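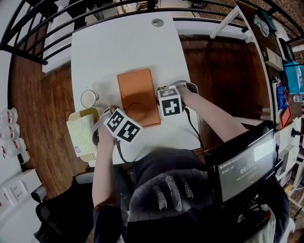
The reader from Trenholm wrote that the company's new slogan told her everything about its ambitions and nothing about its soap. Her letter was received in April, logged as item 502, and placed before the Office of Brand Stewardship at Florirel, where it was read aloud twice.

The Office had governed the name for as long as there had been a name to govern. It approved the green of the labels. It had refused a second green. When Florirel merged with Brondier, the Office was instructed to produce one identity from two, and to do so within 30 days.

It produced 400 pages. Retailers were informed that the word "clean" would be retired in favor of "clear," and that existing stock should be turned to face the wall until relabeled.

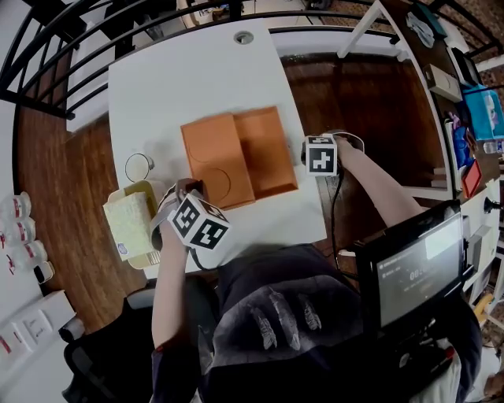

The Reply to Item 502

A reply was drafted by the Deputy Steward. It thanked the reader for her interest. It explained that the slogan, "Further, Together," had been tested in every market except Trenholm, where the agency, Igwe, had been unable to find a room.

The Steward struck out the second sentence, then the third. She asked whether anyone present used the soap.

There was a pause, which the minutes record as a discussion.
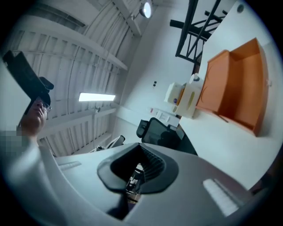
The Deputy Steward stated that he had used it as a boy. It had smelled of cut grass, and his mother had kept a bar in the linen drawer. He asked that this be left out of the record. The Steward ruled that it be entered in full.

The reply was mailed on Nov 29, 2024. It bore no slogan. Enclosed with it, wrapped in the old paper and charged to the account for Trenholm, was one bar of the original green.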